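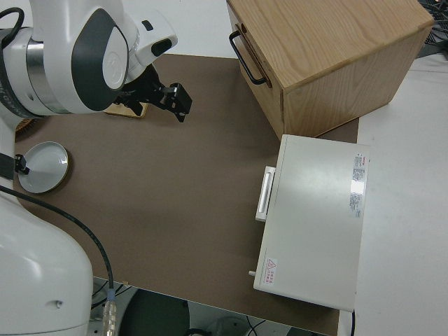 Gripper open over the little wooden block, drawer cabinet at the back.

I've been recording demos with the Candeck kit since September and I love it! Setup took me 20 minutes, and saving or tossing a take is one button (so good when you fumble a grasp). We're at 2777 episodes now, 2321 of them kept for training. Tadeo Ledesma did most of the drawer ones and hardly complained. My one gripe is the export, slow once a session gets long. Still, nine out of ten from me, and I'd buy it again.

Margarida Aguiar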